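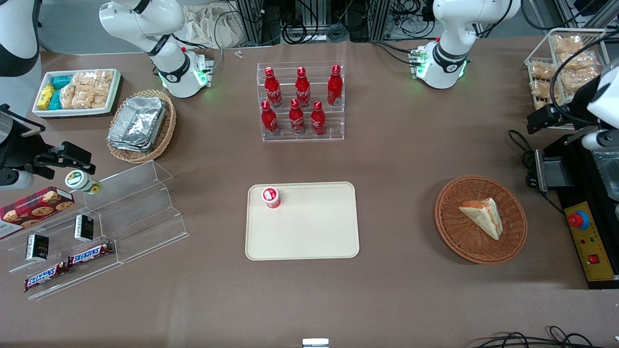 3.2 Warenpräsentation und Anordnung der Auslage

Die Auslage wurde als kleine Selbstbedienungstheke auf einem braunen Tisch aufgebaut. Grundlage war die Überlegung von Hsiao, dass Gäste an einer Theke zuerst nach dem Behälter und dann nach der Ware greifen. Für jede Warengruppe wurde deshalb ein eigener Behälter verwendet. Abgepackte Reiscracker lagen zusammen mit gelben und blaugrünen Päckchen in einer weißen rechteckigen Schale. Gebäck in klaren Beuteln kam in einen Drahtkorb. Für das Sandwich war ein runder Flechtkorb vorgesehen, ein weiterer nahm die Aluminiumschalen auf.

Die Getränke standen in einem durchsichtigen Acrylständer mit zwei Stufen. Diese Form ist in Kiosken und Kantinen verbreitet und hat den Vorteil, dass auch die Flaschen der hinteren Reihe vollständig erkennbar bleiben. Verwendet wurden ausschließlich Flaschen von Coca-Cola mit rotem Verschluss. Eine gemischte Bestückung war im Vorversuch erprobt worden, führte aber dazu, dass die Befragten die Getränke nach Farbe und nicht nach Platz beurteilten.

Die Mitte des Tisches war für ein cremefarbenes Tablett mit abgerundeten Ecken reserviert. Auf ihm wurde die jeweilige Bestellung zusammengestellt. In der Bezeichnung der Varianten folgen wir dem Projekt Tollness: Variante Ovon meint die Anordnung mit dem Tablett in der Mitte, Variante Avov die Anordnung mit dem Tablett an der vorderen Tischkante.

3.3 Sandwiches und Verpackung

Bei den Sandwiches ist die Schnittkante das wichtigste Merkmal. Käufer entscheiden nach dem Belag, und dieser lässt sich von oben kaum beurteilen. In der Auslage wird ein Sandwich daher so gelegt, dass die Schichten zur Seite der Gäste zeigen.

Abbildung 4. Schichtung eines Sandwichs an der Schnittkante. Spielzeugmodell mit drei Brotscheiben, grüner Salatlage und orangefarbener Füllung. 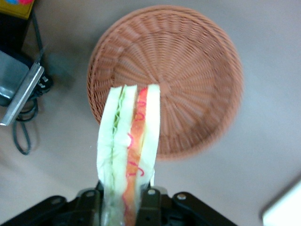 Für die Beurteilung des Belags wurden nur Merkmale herangezogen, die ohne Öffnen der Verpackung zugänglich sind. Dazu zählen die Farbe der Füllung, die Zahl der Brotlagen und der Rand des Salatblatts. Der Geschmack war nicht Gegenstand der Untersuchung.

Flache Körbe erwiesen sich als günstiger als tiefe. In einem tiefen Korb rutscht eine dreieckige Packung leicht auf die Spitze, und die Schnittkante liegt dann am Boden. Bei einem Korb mit niedrigem Rand tritt das seltener auf. Scanlon beschreibt für Backwaren denselben Zusammenhang, empfiehlt allerdings eine Einlage aus Papier. Wir haben darauf verzichtet, um das Geflecht als Untergrund in allen Durchgängen gleich zu halten.

Die Befragung fand jeweils montags vor der Mittagszeit statt. Je Variante nahmen 40 Personen teil. Die Bewertung erfolgte auf einer Skala mit 7 Stufen, getrennt nach Übersichtlichkeit und Erreichbarkeit der Ware.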